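From: Rochelle Katene
To: Varero members list
Date: February 2, 2023
Subject: Re: hall shelves – who's got what

Leobardo Pacheco wrote:
> Can someone confirm what we need for the shelves at Orozco Street?
> I have the brackets but no screws, and I don't know if the back
> wall is brick or plaster. Also is the paint colour decided??

Hi Leobardo, all,

Quick one from my phone, sorry. Back wall is plaster over studs, side wall is brick. Rocío checked. Screws – I'll grab a box of 100 on the way, plus plugs for the brick side. Colour is the grey, same as the kitchen. Tiburcio has half a tin left, shoud be enough for one coat.

Please bring your own drill if you've got one, and a spare battery. Charge it the night before. Pilot holes first everywhere, the boards split last time.

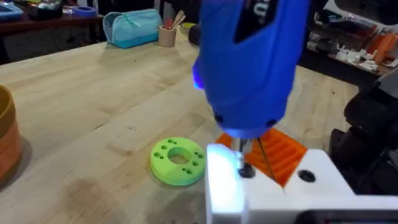 Still needed:

– a long level (mine's only 6 inches, useless)
– drop sheets, old ones fine
– someone with a ute or trailer for the 9 boards, they wont fit in my car
– masking tape

Doors open after lunch, park round the side. Maricruz has the key, text her if its locked.

Ta,
Rochelle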